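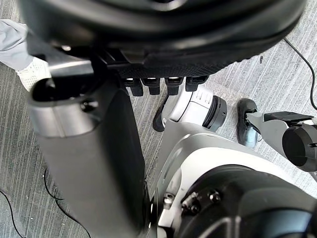

# The back room at Umwood

Welcome to the gallery page for the back room! I keep promising people I'll put something up and then going off to make tea, so it has taken me until March. If you've been following along since we took on the place, you'll know this was the room we all avoided. It used to smell of damp cardboard and had a door that only shut if you leaned on it.

## The floor

I went back and forth on the floor for ages. My first thought was bare boards, then vinyl (I had a sample from Humulis propped by the kettle for weeks), but I sit on the floor a lot when I'm working and my knees voted for carpet. I'm so glad they won. It's kinder on anything you drop, too, and I drop plenty - screws, mostly, and one very full box of drawing pins that I'm still finding with my socks.

The fitting came to £78, which I thought was very fair for a room with an awkward chimney breast and a man who had to come back for his knife. The whole job, paint and electrics and everything, was £1255. I had a smaller number in my head, but then I always do.

## Walls and light

We did two coats on the walls and then, after a long look at it one morning, a third behind the door. Macarena Prieto did all the edges for me because I can't cut in a straight line to save my life. She brought her own brush and wouldn't let me touch it!

The ceiling light was a battle. The old one buzzed, the next one was so bright it felt like the dentist's, and the one we've settled on came from Reisinger and has a dimmer. About four in the afternoon is my favourite time in there. You get the last of the sun down the side of the house and you can leave the switch alone for another half hour.

## Storage, sort of

The shelves came out of my aunt's old place in Murnness and needed 40 mm off one side before they'd go in the alcove. I measured it, measured it again, and still cut the wrong side first (it's the side against the wall now, so we'll say no more about it). The bottom shelf is for heavy things and the top one is for things I've decided to deal with later.

I've also got a bit stricter about cables. Each one gets a label and goes back on its hook at the end of the day - that's the rule, anyway, and I keep to it most weeks.

## Still to do

- Skirting by the window, which needs filling and a lick of paint
- A proper handle for the door
- Draught strip, before next winter if I can manage it
- A rug? Macarena says you don't put a rug on a carpet. I'm still thinking about it.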